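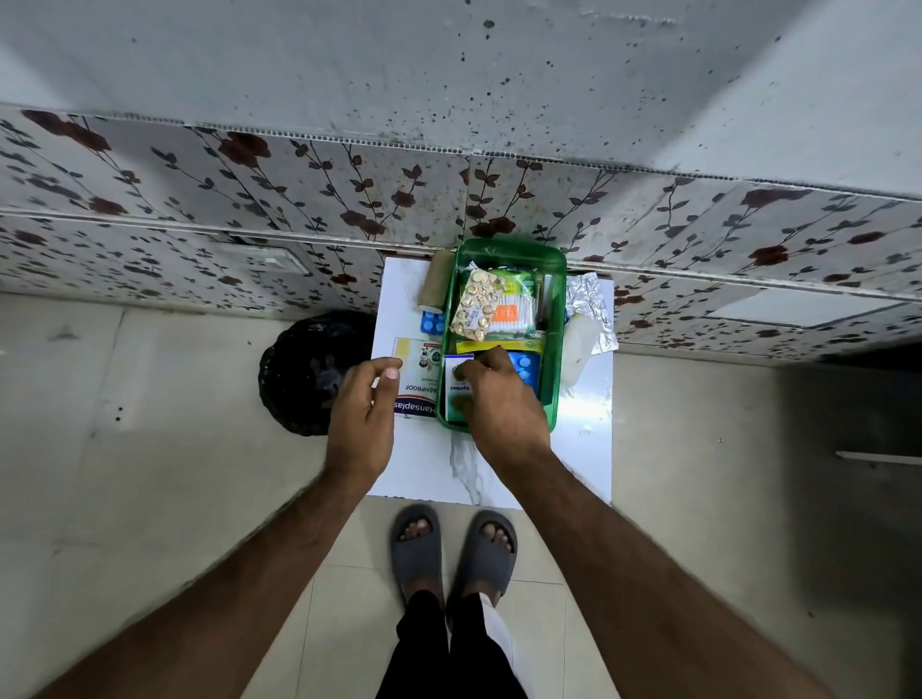
Okay, recording sort-and-tidy examples for Votero! Pick a job you'd do at home anyway and do it at your normal speed, because the model learns your hesitations too. I like small, cluttered stuff, so a green tray of first-aid supplies is great: one hand on the Hansaplast box, the other in the tray, and both hands in view. Keep each take to one tray, then mess everything up again (fun part!) and go for the next. I stop at 8 takes, label them that same evening and upload.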